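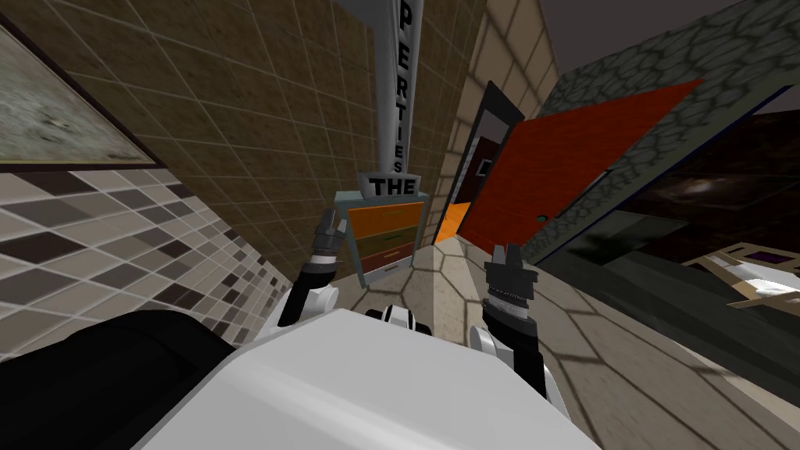
Brura Letting Notes
January 10, 2023

Deposit handling and meter readings for furnished units

Owners with furnished apartments in the Villanueva district will see two changes to their monthly statements, starting with the statement for this month. Both follow from the move of our accounts to the Sallance ledger, completed over the year-end closure.

Deposits. Tenant deposits were previously shown as a single balance per building. They are now shown per unit, with the date of receipt and the name on the lease. Owners of more than one unit in the same building will therefore see several lines where there used to be one. The total has not changed. If the sum of the new lines differs from the balance on your last statement, write to Ebise Wolde in accounts before approving the statement. Do not correct the figure in the owner portal, as the portal will accept the edit but the ledger will not.

Deductions at the end of a lease are also entered by unit. A deduction above 1,000 needs a written quote or a paid invoice attached to the entry. For smaller amounts the inspection report is enough, provided it names the room and the item. Entries that read "general wear" or "cleaning, various" will be returned to the property manager. Normal wear is not deductible under our standard lease, and the wording has caused disputes.

Meter readings. Water and electricity readings are taken on the day the keys are returned and again on the day they are issued to the next tenant. Use between the two readings is charged to the owner. In most units this is a small sum, but it rises where heating is left on during repairs. Owners who want the supply shut off between leases should tell us when notice is received. Reconnection in the older part of Villanueva, along the tram line, can take several working days, and a lease cannot start until supply is confirmed.

The Arnelura building has 29 furnished units on shared water meters. Ignacio Marchetti is preparing a proposal to split the cost by floor area, replacing the present flat charge. Owners there will receive the draft and a calculation sheet for their own unit. Comments are due before the April owners' meeting, and the flat charge stays in force until a vote is taken.

Inventories. The furnished-unit inventory form has been reissued as version 2. Mattresses, window coverings and kitchen appliances now have separate condition fields, and serial numbers are required for appliances. Older forms remain valid for leases already running — they do not need to be signed again — but version 2 must be used at the next change of tenant.

Contacts. Kenji Begay has taken over inspections north of the canal. Sixten Eklund continues to cover the south side and the short-lease units. Questions about lease wording go to Bernadette Holloway. Please quote the unit code as printed on your statement.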